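Ce site utilise des cookies pour mesurer l'audience et garder vos préférences. En poursuivant votre visite, vous acceptez leur utilisation. Accepter – Paramétrer

Petites choses sur une table claire

Publié dans : Maison, Galeries
14 partages – 4 commentaires

Vous êtes plusieurs à m'avoir demandé à quoi ressemblait la table depuis que j'ai arrêté de tout empiler dessus (merci de vous en inquiéter, ça me touche !). Alors voilà une galerie tranquille, un peu décousue, comme d'habitude. C'est un sujet minuscule, je le sais bien, mais j'ai un faible pour les petites choses qui traînent sur le bois : un bol, un gobelet, un bout de tissu, trois fois rien. J'ai commencé à m'y intéresser en août, pendant les grosses chaleurs, quand on vivait volets fermés et que je passais mes après-midi à déplacer des objets de gauche à droite au lieu de faire ma compta.

Pour celles et ceux qui débarquent, la maison s'appelle Brekley, c'est écrit sur le portail depuis bien avant nous et je n'ai jamais eu le courage de repeindre. Quand je dis « chez Brekley » dans mes billets, c'est donc chez moi.

Je voulais du bois clair depuis des années. On avait avant une table foncée, presque noire, un monstre hérité d'une tante, sur laquelle chaque miette se voyait à trois mètres. Le miel, le blond, le paille, je ne sais jamais comment appeler cette teinte, mais elle me met de bonne humeur le matin. Elle change tout le temps en plus : grise à sept heures, dorée à midi, presque rose les soirs d'hiver quand j'allume la petite lampe. Pour l'entretien, je passe un chiffon à peine humide et un peu de Saber de temps en temps (le savon en paillettes de la droguerie, pas le truc en spray qui colle). Et je passe toujours dans le sens des lames, sinon je laisse des traces et je m'énerve.

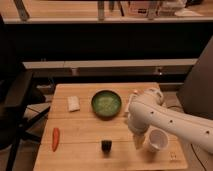 Le vert, j'y reviens toujours. J'ai essayé les bols blancs, les bols bleus, une période terracotta dont on ne parlera pas, et au bout du compte c'est un bol vert avec un bord plus foncé qui me plaît le mieux sur du bois pâle. Surtout quand l'intérieur est un peu moucheté ! Un vert uni, ça fait vite plastique de pique-nique, alors qu'un vert irrégulier vit tout seul, même vide. Je trouve d'ailleurs qu'on remplit trop les bols. Laissez-les respirer un peu, les citrons seront très bien dans le cellier.

À côté du vert il faut une touche d'orange, et là je suis intraitable. Un orange qui tire sur le rouge, en petite quantité, posé de travers. Carotte, piment, ce que vous avez sous la main, la forme allongée et pointue fait tout le travail. Posé bien droit, on dirait un couteau à côté d'une assiette. En biais, c'est vivant. J'ai testé avec une mandarine, ça n'a rien donné, trop rond à côté d'un bol qui est déjà rond.

Le blanc, maintenant. J'aime bien en mettre deux fois, à deux endroits éloignés, une chose plate ou presque d'un côté et une chose plus haute de l'autre. Un gobelet en papier tout bête fait parfaitement l'affaire pour la hauteur. Je sais, certains vont hurler, j'ai reçu un mail assez sec la dernière fois que j'ai avoué aimer les gobelets en papier. Mais je les garde, je les réutilise pour les crayons, les graines, les élastiques, et leur blanc un peu mat est plus doux que celui de la porcelaine. Les miens viennent d'un paquet de 50 acheté chez Cengate pour un anniversaire, et je ne suis pas près d'en voir le fond.

Et puis un point noir. Tout petit, cylindrique si possible, plutôt vers l'avant de la table. C'est un conseil que j'ai lu dans un vieux numéro de Skiltance (le magazine n'existe plus, dommage, je l'adorais) et qui disait en gros que l'œil a besoin d'un endroit où se poser. Je ne sais pas si c'est vrai. En tout cas, sans le noir, tout me paraît flotter, et avec, ça tient. Il y a l'ombre aussi – une petite ombre courte au pied d'un objet sombre, sur du bois blond, je peux regarder ça longtemps.

Dernière chose sur l'espacement, vu que la question revient souvent. Je ne mesure rien. Je pose, je recule jusqu'à l'évier, je regarde, je reviens. J'évite les alignements, j'évite aussi le petit tas au milieu, et je laisse du bois visible entre les choses, beaucoup de bois. Si au bout de neuf essais ça ne va toujours pas, je range tout et je vais boire un café.

La prochaine galerie sera sur les torchons, je les ai tous ressortis mardi et il y en a plus que je ne croyais. Il y en a même deux que je n'ai jamais dépliés...

Page vue 3885 fois

Commentaires (4)

mirabelle_et_cie
Le coup de l'orange en biais, j'ai essayé tout de suite avec une carotte du frigo et mon mari m'a demandé si j'allais la manger ou la regarder. Je la regarde !

atelier du fond
Tu mets quelle dose de savon ? Chez moi ça laisse un voile blanc dans les joints entre les lames.

Brekley
@atelier du fond – une petite cuillère pour un seau, pas plus, et je rince le chiffon à l'eau claire avant de repasser. Le voile part avec un coup de brosse douce.

jeanne-des-bois
Pas d'accord pour la terracotta, je réclame les photos de cette période.

Recevez les nouvelles galeries par mail : inscrivez-vous à la newsletter, désinscription possible à tout moment.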